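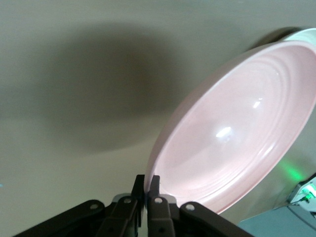 zoia_m: Yo los platos así los dejé de comprar, con los anillos por dentro se te queda la grasa y no sale ni frotando. Antes de meter más piensa dónde los vas a guardar.

tranbridge77: Buenas a todos, abro yo el hilo aunque zoia se me adelantó jaja. Duda rápida. Estoy rehaciendo la vajilla de casa, de momento tengo el rosa de la foto, esmalte brillante, pálido, con los circulitos por dentro. Grande. Me gusta mucho. Lo que no sé es si completar con más iguales o mezclar con blancos lisos. Y segunda cosa: cómo los guardáis, de pie en rejilla o apilados. El armario es estrecho y lo de apilar me da miedo por el esmalte.

petra_loza: Apilados toda la vida. Con un papel de cocina entre plato y plato y listo.

santoshj: De pie. En rejilla. Apilados siempre quieres el de abajo, sacas los otros, los dejas en la encimera y un día se cae uno. Me pasó en julio, dos platos menos.

petra_loza: Eso es que los sacas con prisa, no culpa de la pila

santoshj: Con prisa se saca todo en una casa con niños, petra.

zoia_m: A ver, de pie ocupan más ancho. Si son hondos ni te cuento, el borde se abre y en el hueco de un plato llano te cabe medio. Yo medí. En una rejilla normal me entraban bastantes menos de los que decía la caja.

tranbridge77: Ese es justo mi problema. El armario tiene fondo pero de ancho nada. Y la balda de arriba la tengo ocupada con fuentes que no uso – regalo de boda, no se pueden tirar.

horobets: Se pueden tirar. O dar.

tranbridge77: Díselo a mi suegra

horobets: Sobre lo de mezclar: rosa con blanco queda bien, con blanco roto mejor. Lo que queda mal es rosa con OTRO rosa. Si no encuentras la misma serie no lo intentes, a la luz de la cocina se nota muchísimo.

kike_vajillas: No estoy nada de acuerdo. Yo tengo tres rosas distintos, de tres sitios distintos, y la gente pregunta dónde compré el juego. Si la forma se parece el tono da igual.

horobets: Pues será la gente que te quiere.

kike_vajillas: jajaja puede ser

zoia_m: Vuelvo a lo de la grasa que nadie me ha contestado. Los anillos esos. Salsa de tomate, curry, aceite... se mete en el surco. Con el lavavajillas sale casi todo pero queda como una sombra.

petra_loza: A mí no me queda nada. Agua caliente y un cepillo suave, nada de estropajo verde que te come el brillo. Si hay sombra, bicarbonato en pasta, lo dejas un rato y aclaras. Lo del esmalte gastado es por el estropajo el 100% de las veces

santoshj: O por los cubiertos. Las rayas grises son del cuchillo, es metal que se queda pegado encima, no es el plato roto. Salen con limpiador de vitro, pero flojito y aclarando bien.

tranbridge77: Rayas todavía no le he visto ninguna. Lo de la vitro me lo apunto. Y en el lavavajillas, abajo o arriba?

santoshj: Abajo, inclinado hacia el chorro. Si lo pones muy recto el hondo recoge agua y sale con un charquito.

petra_loza: Yo los grandes a mano. No me fío, chocan entre ellos y se desportilla el borde.

kike_vajillas: Chocan si lo llenas hasta arriba, petra

petra_loza: Para eso está, para llenarlo

prernum: Llego por el buscador, mismo problema con el armario estrecho. Al final puse una balda intermedia con patas, de las de quita y pon. Abajo los hondos en pilas de hasta 3, encima los llanos. No toqué ni un tornillo. Los de uso diario delante y los de visitas detras.

tranbridge77: Eso me gusta!! Qué altura le dejaste entre balda y balda?

prernum: Lo que mide la pila más una mano. Si la dejas justa rozas el borde al sacar. Mide primero con el plato dentro, que los grandes a veces ni cierran la puerta.

zoia_m: Lo de la puerta es verdad. Me pasó con unas fuentes.

santoshj: Sigo diciendo rejilla. Pero bueno, la balda es mejor que la torre.

tranbridge77: Vale pues hago: balda con patas, pilas cortas, papel entre medias, y completo con blanco roto. Las fuentes de mi suegra al altillo – no le digáis nada. Mañana mido y si la puerta no cierra vuelvo a llorar por aquí. Gracias a todos

horobets: Blanco roto, bien. Pide una pieza suelta antes de comprar el resto y la pones al lado del rosa

kike_vajillas: O compra otro rosa y vive un poco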